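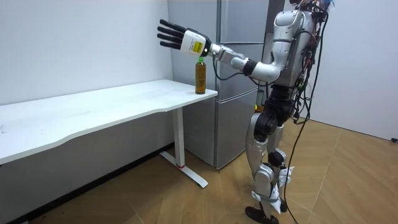

A green-capped plastic bottle on a desk corner.

Lids on or lids off

For most of the past two decades, households in Plarstead were told to take the lids off plastic bottles before putting them in the yellow bin. The current council leaflet tells them to leave the lids on. Both instructions were correct when printed. The difference lies in the sorting equipment, and in what the reprocessors further down the line are prepared to pay for.

A typical drink bottle is made from two polymers. The body is polyethylene terephthalate (PET), with a density a little under 1.4 grams per cubic centimetre. The closure is usually high-density polyethylene or polypropylene, both of which sit below 1.0. PET sinks in water and the closure material floats. Separation of the two is therefore simple once the bottle has been ground to flake, and quite difficult before that point.

A loose lid rarely reaches the grinder. Kerbside material passes over a set of screens early in the process, and small items fall through with broken glass, bottle tops of other kinds and scraps of paper. At Sikville, where Plarstead's recycling is sorted, anything under 53 millimetres drops out at the glass breaker screen. Closures for water and soft drink bottles are well below that size. Once they are in the glass fraction they count as contamination, and the glass buyer applies a penalty for them.

A lid screwed to its bottle travels with it. The optical sorters identify the body by its near-infrared signature and eject the whole item into the PET stream. Baled bottles are then sold on for washing and grinding.

The earlier advice had its reasons. Sikville's first baler, an older single-ram unit, could not reliably burst a sealed bottle. Trapped air made the bales spring, and strapping failed in storage. Liquid left in the bottles added weight that buyers declined to pay for. The replacement baler has a perforator ahead of the chamber, a pair of toothed rollers that punctures each bottle before compression, and the sealed-bottle problem went away with it.

Grullent, which takes the Sikville bales, runs a conventional hot wash. Flake is agitated in a caustic solution to release label adhesive, rinsed, then fed to a sink-float tank. PET is drawn off the bottom by screw conveyor. The floating fraction is skimmed by paddle, dewatered and sold separately as mixed polyolefin. The plant recovered 652 tonnes of it last financial year. It goes mainly into crates, pallets and garden edging, where colour is of little concern.

Colour is the main limit on its value. Closures are pigmented in nearly every shade a beverage company might want, and the mixed regrind comes out a dull grey-green. A colour sorter would lift the price, but Grullent's position is that the tonnage does not yet justify one.

Liners present a smaller difficulty. Some closures have a soft insert moulded from a different material to improve the seal on carbonated drinks. Most inserts float with the shell. Silicone types can sink, and a fragment that ends up in the PET leaves a visible speck in the extruded sheet. Melt filtration catches part of it at the cost of more frequent screen changes.

Tethered closures, which stay attached to the neck after opening, bypass the household decision altogether. The Swanepoel bottling line converted in March. The change needed a new neck finish, shorter and slightly lighter than the old one, together with modified capping heads and a revised torque setting. Application torque has to be high enough to hold pressure without breaking the tether on first opening.

Plarstead audited its bins in December, after the new leaflet had gone out. Of 3194 bottles examined, most still had no lid. The council will repeat the audit once the leaflet has been through another full distribution. Until then the printed advice stands: empty the bottle, replace the lid, and leave the label alone. Lids larger than 10 centimetres across, such as those from ice cream tubs, can go in loose.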